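週末ドラマ便り　2021/7/3

「プランデン灯台」第9話、ついに霧が晴れる(ただし画面の半分だけ)

先週の予告で「すべての謎が明かされる」と言い切った『プランデン灯台』ですが、第9話を見終えた今、明かされた謎を数えると2つです。増えた謎のほうは数えないことにしました。健康のためです。

未見の方のために前置きすると、これは北の海に浮かぶ架空の島プランデンを舞台にした連続ミステリーで、灯台守の一家と、島の唯一の企業であるウェンディーン海運が、沈んだ貨物船の積み荷をめぐって延々とにらみ合う話です。にらみ合いは本当に長く、第4話などは食堂で向かい合った両者がスープを飲み終えるまでに番組の三分の一を使いました。あの回を名作と呼ぶ人と、あの回で脱落した人がいて、筆者は脱落しそこねた側です。

以下、第9話の内容に触れます。録画を残している方は、ここで引き返してください。

まず、灯台の地下にあった扉がようやく開きました。初回からあれだけ意味ありげに映していた扉です。中にあったのは金塊でも死体でもなく、帳簿でした。しかも一冊ではなく、棚いっぱいの帳簿。視聴者の多くが肩を落としたところで、長女がそのうちの一冊を開き、貨物船ムサヴィ号の名前が沈没の翌月の欄にも載っているのを見つけます。11月の入港記録。沈んだはずの船が、港に入っている。ここで音楽が止まり、波の音だけになる演出は素直に見事でした。悔しいですが、巻き戻して二度見ました。

もうひとつ明かされたのは、島民が毎晩窓辺に置く灯りの意味です。これまで「海で死んだ者への弔い」と説明されてきましたが、実際は沖の船に向けた合図だったとわかりました。つまり島じゅうがぐるだったわけで、そうなると第2話で灯りの由来を涙ながらに語ったパン屋の女主人は、たいへんな役者だったことになります。見返すと、泣いたあとにちゃんとパンの値段を上げています。

不満も書いておきます。今回も霧が濃すぎます。クライマックスの桟橋の場面など、声は四人ぶん聞こえるのに、姿が見えるのは一人半でした。雰囲気を出したいのはわかりますが、誰が誰を突き落としたのかくらいは見せていただきたい。わが家では画面の明るさを75まで上げて挑みましたが、明るい霧になっただけでした。

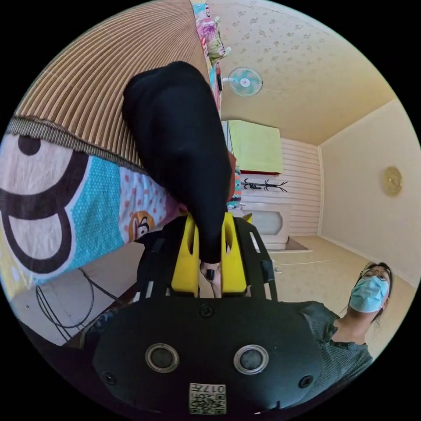

第9話から見始めても話についていけるのでしょうか。

途中から入るなら第6話をおすすめします。前半のあらすじを次男が船員に語って聞かせる場面が冒頭にあり、人物関係はそこで一通りつかめます。第9話からいきなり見ると、帳簿が出てきた瞬間に全員が青ざめる理由がまったくわからず、経理のドラマだと思われるおそれがあります。

さて、残りは最終回のみです。気になる点をいくつか挙げておきます。

ウェンディーン海運の社長は、生きているのか。第7話で葬儀まで出しておきながら、棺の中を一度も映していません。この手のドラマで棺の中を映さないのは、ほぼ「生きています」という字幕を出すのと同じです。今回、帳簿の最後の頁にあった署名のインクを長女が指でこすり、その指先を黙って見つめる場面もありました。筆者は生きているほうに、おやつの羊羹を一切れ賭けます。

積み荷の中身は何だったのか。初回では薬、第3話では武器、第5話では教会の鐘だと語られました。語る人が変わるたびに中身も変わるので、脚本家もまだ決めていないのではと疑っていたのですが、三つの証言がどれも「1,000箱」という数だけは一致していることに今さら気づきました。鐘を1,000箱。どんな教会でしょう。嘘つきたちが数だけ口裏を合わせたのだとすれば、大事なのは中身より箱のほうなのかもしれません。

灯台守の父は、いつしゃべるのか。初回に「風が変わった」とつぶやいて以来、台詞がありません。うなずく、首を振る、パイプを置く、の三種類で八週間を乗り切ってきました。最終回の予告では口を開きかけたところで画面が暗転していましたが、あれだけ待たせて「風が戻った」だったら、さすがに筆者も声を上げます。

最終回は来週、いつもの時間に三十分の拡大版で放送されます。拡大ぶんがスープに使われないことを祈りつつ待ちましょう。なお、裏では同じ時間帯に料理対決番組『フルニマリの台所』の決勝も始まります。読者の方から「どちらを録画すべきか」というお便りをいただきましたが、料理対決のほうは勝者が翌朝の情報番組で必ず生出演してしまうので、結果を知りたくない方はそちらを生で、灯台を録画でどうぞ。灯台のほうは、翌朝誰かに結末を話されても、たぶん意味がわかりません。

次号では最終回の感想と、夏の新番組の初回をまとめて取り上げます。予想のお便りは来週木曜の夜まで受け付けています。社長生存説が多数の場合は、羊羹を二切れに増やします。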